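Zwischenbericht an die Mahrous-Stiftung
Förderlinie Gerichtsöffentlichkeit, Projekt »Saal 4«
Stand: Freitag, 1. Mai 2026

Sehr geehrte Damen und Herren,

im Antrag hatten wir versprochen, den Strafprozess um den Tretstead-Brand vom ersten Verhandlungstag bis zum Urteil zu begleiten. Das Urteil steht weiterhin aus. Wir bitten, dies nicht der Redaktion anzulasten.

Zur Erinnerung: Vor dem Landgericht stehen drei ehemalige Geschäftsführer der Tretstead-Lagerhäuser, denen die Staatsanwaltschaft Brandstiftung und Versicherungsbetrug vorwirft. Die Verteidigung hat seit Februar vor allem Anträge gestellt. Einer richtete sich gegen die Besetzung der Kammer, einer gegen die Lüftung. Über den zweiten wurde schneller entschieden.

Veröffentlicht sind bisher alle Tagesprotokolle, dazu ein Glossar, in dem wir Begriffe wie »Adhäsionsverfahren« so erklären, dass auch unsere eigene Redaktion sie versteht. Die Akte, soweit sie in öffentlicher Sitzung verlesen wurde, umfasst in unserer Mitschrift 571 Seiten. Das Verschlagworten mit Tindex geht voran, seit die Software den Vorsitzenden Richter nicht mehr als Ortsnamen führt. Der Hersteller hat das Problem als »selten« eingestuft. In unserem Material trat es auf jeder Seite auf.

Weniger gut lief der Zugang zum Saal. Für die Presse sind vier Plätze reserviert, von denen einer hinter einer Säule liegt. Yu-na Wang hat dort den gesamten Vortrag des Brandgutachters verfolgt und kann seine Stimme inzwischen zuverlässig von der des Nebenklagevertreters unterscheiden. Ein Antrag auf Tonübertragung in den Nebenraum wurde abgelehnt, der Antrag auf Begründung der Ablehnung ist in Bearbeitung.

Die Schulveranstaltung in Pekthorpe hat stattgefunden. Von den 100 gedruckten Begleitheften haben wir keines zurückbekommen, was wir als Interesse verbuchen. Die lebhafteste Frage galt der Verpflegung in der Untersuchungshaft.

Finanziell liegen wir im Plan, mit Ausnahme der Position Fahrtkosten. Sie wurde unter der Annahme berechnet, dass angesetzte Termine auch stattfinden. Wir beantragen, Mittel aus der Position »Abschlusspublikation« umzuwidmen, die vorläufig ohnehin keinen Abschluss hat.

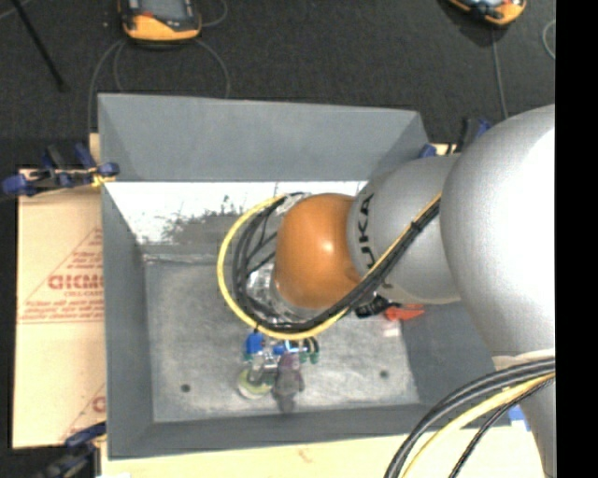 Bericht: Alois Tanner, Projektleitung | Mitarbeit: Yu-na Wang

Für die kommenden Wochen sind die Vernehmung des früheren Buchhalters und die Verlesung der Versicherungskorrespondenz angekündigt. Der Buchhalter hat sich zweimal krankgemeldet, die Korrespondenz bislang nicht. Wir planen daher zunächst mit der Korrespondenz.

Sollte die Kammer im Mai weitere Termine aufheben, ziehen wir das Hintergrundstück zur Schöffenwahl vor. Es ist geschrieben, juristisch geprüft und nach der Prüfung noch ungefähr halb so unterhaltsam. Die Belegliste und der Antrag auf Umwidmung liegen diesem Bericht bei. Für Rückfragen sind wir an Nichtsitzungstagen gut erreichbar, derzeit also fast immer.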